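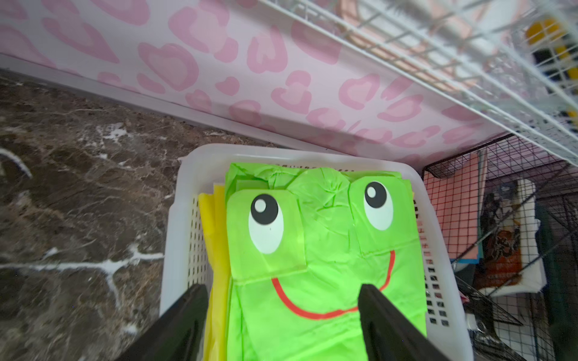 Nirnau children's rain cape, frog design, folded, in white plastic basket.

**Nirnau rain cape, frog**
Supplied by Plikport. Stock code 143-F.

Hooded pull-on cape for children, in lime green with a printed frog face. The eyes are white ovals with black pupils and the mouth is a single red line. No zip. The neck closes with two press studs and the sides are open below the elbow.

## Specification

| Item | Value |
|---|---|
| Shell | Coated polyester, gloss finish |
| Lining | None |
| Seams | Stitched and taped |
| Hood | Fixed, elasticated at the face |
| Back length | 71 cm (size 1), 80 cm (size 2) |
| Pockets | None |
| Hanging loop | Inside neck |
| Name label | Inside hem, left side |
| Care | Hand wash, cool; do not iron or tumble dry |

## Sizes

Size 1 fits a child up to 119 cm tall. Size 2 fits from 119 cm to 143 cm. Measure without shoes. The cape is cut wide enough to go over a winter coat, so there is no need to order up. It will not cover a full-size school rucksack. For that, see the Cluscombe long cape, which has a pleated back panel.

## Folding and storage

Let the cape dry fully on the loop before folding. Damp capes left folded will mark, and the coating may stick to itself at the creases.

1. Fasten both studs and lay the cape face down.
2. Fold the sides in to the width of the hood.
3. Bring the hem up to the neck in two folds.
4. Turn over. The hood can be left gathered at the top.

Some creasing of the coating is normal after folding and drops out in wear. Do not press it flat under weight for long periods.

A smooth-sided plastic basket is suitable for storage. Wire and wicker can snag the taped seams. The Pisharody basket, code 41, takes a folded cape without bending it. Keep away from radiators and direct sun, both of which harden the coating.

## Repairs

Small tears can be patched from the inside with the clear tape in repair kit 899. Clean the area with water only, dry it, and round the corners of the patch before applying. Leave overnight before use. The kit does not work on the stud area. Replacement studs are sold separately and need a setting tool.

Printed areas should not be rubbed with solvent or stain remover. The red line is the first part to fade if bleach is used.

## Ordering

Sold singly. Sizes may be mixed within an order. Unworn capes can be returned with the label attached; capes with a name written on the label cannot be accepted. Size 2 is next due in January.

Related items: Cluscombe long cape, Pisharody basket 41, repair kit 899, spare studs (pack of ten).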